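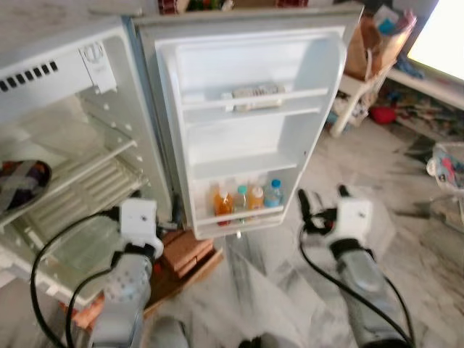
Hello Lamai, hello all,

thank you for the questions on the fridge task. I answer between your lines.

On February 10, 2022 Lamai Srithong wrote:
> How many demonstrations do you have now, and do you
> keep the failed ones?

We have 178 episodes of the bottle task in the Dollow set. I removed 40 from the training list, but the files stay on the server with the label "failed". Florian wants to use them later for a classifier.

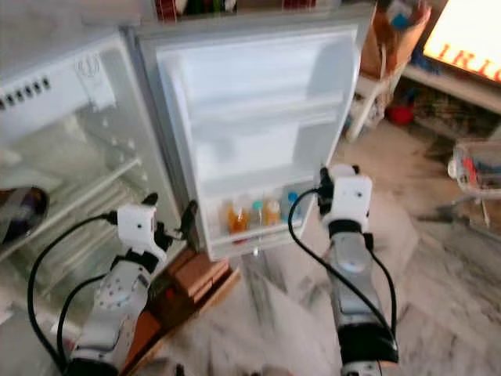 > Do you always use the same four bottles in the door?

Until now yes, and I think this is a weakness. The policy may learn the orange drink and the blue cap and not the bottle itself. From next week we change the order of the bottles after every episode. The start position of both arms will also vary more.

> Can we have the wrist data too?

Please wait a little. In 89 episodes the time stamps of the left arm have a delay, and I must correct this first. If somebody has a good script for it, I would be very glad.

Best regards,
Emil Wyss

Dollow users list | Contact: list owner Seraina Hofstetter | Back to top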